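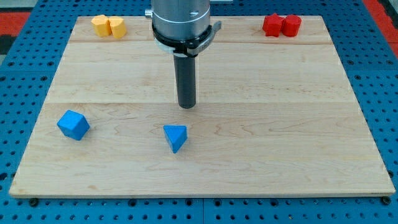
Re: speed cap for block pushing over a wood board

hemlow_kd
Our rule in Kilardale is 200 mm per second whenever the rod is down near the board, and I'd keep it for everyone, old hands too.

Pallanberg
Oh, I do like a rule, but that's awfully slow for pushing little blocks! We've logged 3,000 pushes well above it and I still sleep fine.

Kiều La
Bless you both – I'd worry less about speed and more about checking the board bolts before each session. Please write that one down first.

hemlow_kd
Fair, adding it tonight. The cap stays, though.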